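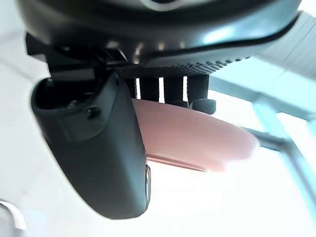

Serkora's dish-handling kit: an interview with Svenja Ammann

Svenja Ammann is the integration lead at Serkora, which sells a dish-handling kit for robot arms already in use. The kit consists of a pair of gripper fingers, a mount for a wrist camera and a software package called Bruvurero. It is in its third release. We spoke to her on 9 February 2019.

The target customer is a lab or a small service company with its own arm. "We do not sell arms," Ammann says. "If you call us without one, we will send you to somebody else." Installation is rated at 3 hours, most of it calibration. The fingers bolt to the existing gripper body, and the camera offset is measured with a printed target supplied in the box.

The hard part, she says, is the grasp. "A cup is easy to find and hard to hold. You have a thin wall, a glazed surface and a rim. If you close too hard, you push the cup around the rack. If you close too soft, it rotates on the lift." Bruvurero limits closing force by object class. Users can edit the table of limits, and Ammann recommends that they do.

The release notes list 12 object classes, including cups, shallow bowls and flat plates. Cutlery is missing. Andri Danzer, who maintains the grasp library, puts this down to the size of the fingers. "The tip is rounded and fairly thick. For a fork lying flat in a basin, you want a different tool." A narrow tip is planned for May.
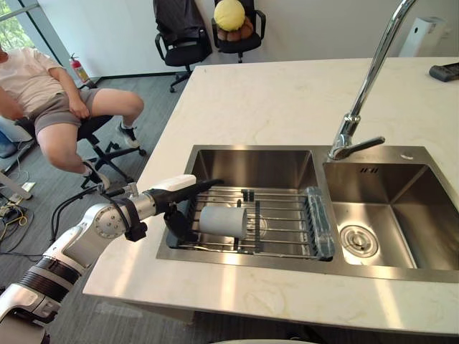 Does the kit need a special sink or rack?

Ordinary household fittings are supported, as long as the user records the position of the basin and the rack during setup.

Reflections remain a problem. Brushed steel returns a distorted copy of whatever is above it, and earlier releases sometimes planned a grasp on the copy. Danzer's fix compares the wrist view with the head view before the fingers close. "If the two disagree, the arm stops and looks again. It costs time — we accept that."

Serkora's own test log for the current release covers 558 transfers. Ammann would not give a success rate for the full set. "The classes are too uneven. A single percentage would tell you what we chose to put in the sink." Results by class are sent to customers on request.
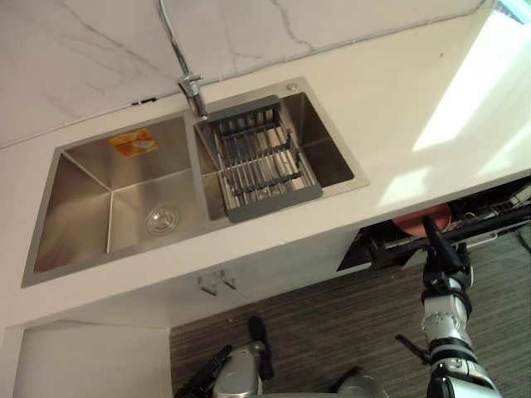 Right gripper at the open dishwasher, with a reddish-pink bowl in the rack.

Dishwasher racks get their own setup routine. The user enters the rack height and how far it is pulled out, and the software keeps the wrist clear of the counter edge. Ammann calls this the least finished part of the product. "Move the rack after setup and you should run the routine again. It takes 10 minutes."

Support is handled by email, and replacement fingers are sold in pairs.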